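Choosing a carpet for the back bedroom

3 min read
Print | E-mail

We moved to Fulldale in June and the back bedroom still had bare boards. I wanted something warm underfoot without spending over 500 pounds, fitting included. 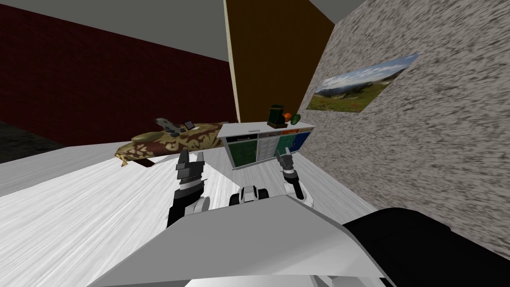
The first shop, Lindemann, had plenty of wool but quoted for underlay separately, and that took the price well past what I had. Gifty Ametepe at work told me to ask for roll ends instead. The second shop kept theirs at the back and let me take samples home. 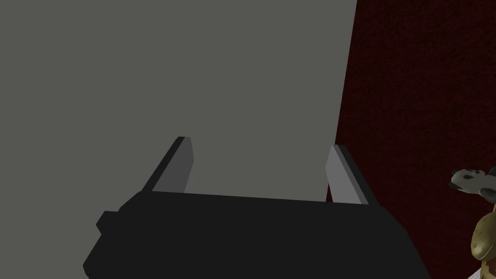

I left the samples on the boards for 19 days and walked on them in socks. The pale one showed every crumb. The loop pile caught on the cat's claws, so that went back too.

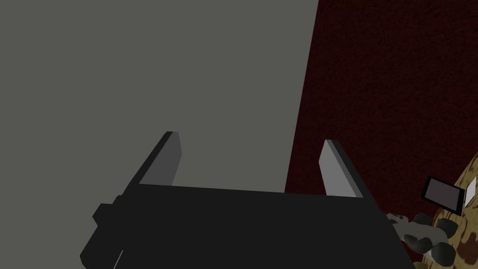
Colour was the last thing to settle. My sister wanted plain grey all through, and I wanted dark red. A smooth mid grey next to a speckled maroon makes a strong line where the two meet, and I decided I could live with that at the doorway. The red roll end came to 20 pounds a square metre. The fitter is due at eight in the morning and I still have a wardrobe to empty.

Last updated: June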